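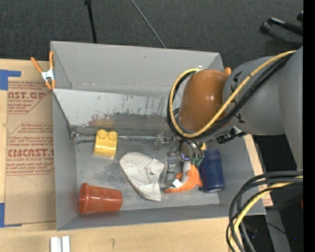

Wiroj Srisuk objected to the first draft of this card on the grounds that a grasp success rate means little if the policy is allowed to choose the easiest object every time, and asked for the numbers to be split by draw order. They are now reported that way.

Home | Docs | Data | Results | Changelog | Contact

# Drundura: grasp selection in mixed bins

Drundura is a set of single-arm picking episodes recorded for work on grasp selection under partial occlusion. Each episode starts with a handful of household objects in an open-topped gray bin with slanted walls. The object pool mixes rigid items (toy bricks, cups, cans) with deformable ones (cloths, plush toys).

## Contents

- 262 episodes, one folder per episode
- fixed-camera video of the bin and arm
- joint positions and gripper width
- one record per grasp attempt: target, outcome, draw order

Episodes end when the bin is empty or after 6 failed attempts in a row. Early stops are kept and marked `stopped` in the episode record.

## Method

The policy, Kiseck, scores grasp candidates on the current camera view and executes the highest-scoring one. Up to 2000 candidates are sampled per view. Candidates whose approach path meets a bin wall are dropped before scoring. Slanted walls make this step matter more than it would in a straight-sided tote, as an object resting near a wall loses most of its side approaches.

Two variants are included:

1. `kiseck-free` takes the best candidate anywhere in the bin.
2. `kiseck-order` takes the best candidate on a target drawn at random before the attempt.

The second variant was added after the comment at the top of this file. It cannot move on to an easier object after a failure.

## Result

`kiseck-free` leaves cloths until late. By the time it reaches them there is little else in the bin, and its success rate on cloth is correspondingly high. With the target fixed in advance, the gap between rigid and deformable objects widens. Most of the added failures are double picks, where the fingers close on a cloth and a neighboring object together.

Cans on their side were the other weak case. A small error in finger placement rolls the can, and the next view has to be scored from scratch. Retrying the old grasp pose was tested and dropped.

## Labels

Outcomes were labeled by Chanida Intarasuk and Jirayu Kongkaew working separately. They disagreed on 28 attempts — nearly all of them lifts where the object slipped back over the bin wall. These are marked `contested` and left out of the success rates.

## Known problems

- The arm hides part of the bin during descent. Do not use those images for segmentation without a mask.
- Clear plastic containers are under-segmented throughout.
- Bin position shifts slightly between sessions. Use the per-session calibration file.
- Gripper width is not reliable on thin cloth. Folded cloth reads correctly.

## Versions

Current release: 2 Jan 2020. The November release had draw order off by one in the attempt records and should not be used.

Maintainer: Fongchan Thammasiri. Send label corrections with the episode number and attempt number.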